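Entretenir et ranger les compositions florales artificielles : guide à l'usage des établissements d'accueil

Le présent guide s'adresse aux personnels chargés de la décoration dans les résidences, salles de réception et espaces d'attente gérés par Noltard. Il remplace la fiche diffusée en juin et s'applique à l'ensemble des sites, y compris l'annexe de Tapsell.

1. Inventaire préalable

Avant tout nettoyage, il convient de démonter la composition et de poser les tiges à plat sur une surface claire. Chaque fleur est examinée séparément. Les pétales décollés, les feuilles fendues et les tiges tordues sont signalés sur la fiche de suivi. Le site principal de Trarkudley recense 136 tiges, dont 57 sont destinées aux tables du restaurant – leur entretien est prioritaire. 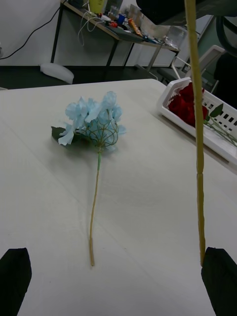
À quelle fréquence faut-il dépoussiérer les fleurs en tissu ?
Une fois par semaine dans les lieux de passage, et une fois par mois dans les pièces fermées. Un pinceau souple suffit dans la plupart des cas.

2. Dépoussiérage

Le travail s'effectue du cœur de la fleur vers l'extérieur, à l'aide d'un pinceau sec à poils longs. Un sèche-cheveux réglé sur l'air froid peut être employé pour les corolles très fournies, à une distance d'au moins trente centimètres. L'air chaud est proscrit : il ramollit la colle et déforme les nervures.

3. Lavage

Le lavage est réservé aux fleurs dont l'étiquette autorise le contact avec l'eau. Préparer une cuvette d'eau tiède additionnée de quelques gouttes de savon neutre, tester la tenue de la couleur sur l'envers d'un pétale, puis tremper la tête de la fleur sans frotter. Rincer à l'eau claire et suspendre la tige tête en bas, à l'abri du soleil. Prévoir une nuit complète de séchage.

Les teintes rouges et bleues ne doivent jamais être lavées dans la même cuvette. Les variétés sont donc triées au préalable, et les tiges d'un même vase réunies seulement après séchage. 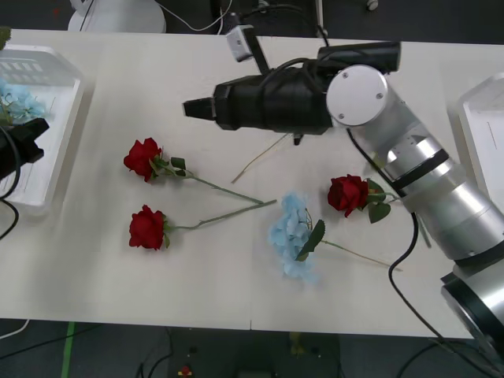

Une fois sèches, les têtes sont remises en forme à la main, pétale par pétale. Les feuilles froissées peuvent être lissées entre deux linges, sous un poids modéré. Le repassage direct n'est pas autorisé.

4. Rangement

Les tiges hors saison sont enveloppées de papier de soie sans acide et couchées dans des boîtes rigides, sur une seule épaisseur. Les boîtes du modèle Sestness conviennent aux tiges longues d'environ 61 centimètres ; au-delà, la tige est légèrement courbée, jamais pliée. Chaque boîte porte la variété, la couleur et la date de mise en réserve.

Les demandes de remplacement sont adressées à M. Kaj Bech, responsable des fournitures, avant la fin du trimestre. Le budget annuel de chaque site est fixé à 210 euros – toute dépense supérieure requiert un accord écrit.

Guide mis à jour en septembre 2023.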